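Section 5: Laying out the table

Use this section once the Trita sorting set has been unpacked and checked against the parts list. Allow 9 minutes the first time.

Before you start

1. Choose a white or other plain light-coloured table with a matte top.
2. Wipe the surface and let it dry.
3. Turn on the overhead lights. Close the blinds if direct sun falls on the table.

Placing the bowl

4. Set the bowl flat on the table, open side up, at least 54 cm from the front edge.
5. Press lightly on opposite sides of the rim. If the bowl rocks, move it to a flatter spot.
6. Place the grey container behind the bowl, leaving a gap between the two. 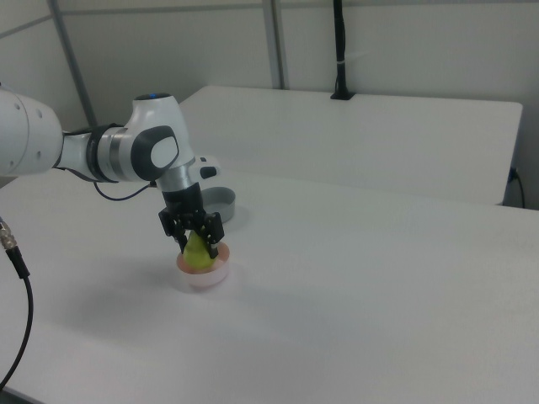
Pieces are sorted by colour first and by shape only in the second round. Any piece in the set may go in any bowl, and the instruction cards tell you which bowl to use. With low walls like those on the pink bowl, a piece resting inside still shows above the rim, so players can check the colour from their seats. Keep the taller tubs for the small counters.

NOTE: Bowls from the older Xolalpa set have a narrower base. Do not mix them with Trita bowls in the same round.

Adding the pieces

7. Take one piece at a time from the tray.
8. Bring it over the bowl and lower it to the bottom before letting go. Do not drop or toss pieces.
9. Leave it in place until the card has been read aloud.

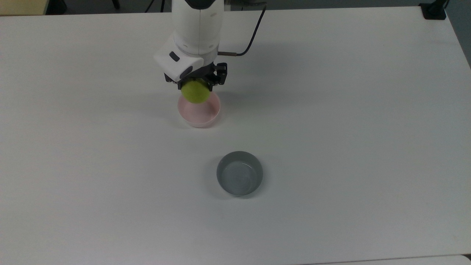

Figure 5-2. Yellow-green piece at the pale pink bowl.

CAUTION: Do not use the bowls for food or hot water. Heat will warp the rim.

Putting away

Empty each bowl, wipe it with a damp cloth and let it dry before stacking. Stack no more than 7 bowls. Replacement bowls are ordered from Prarnberg in the colour shown on your parts list.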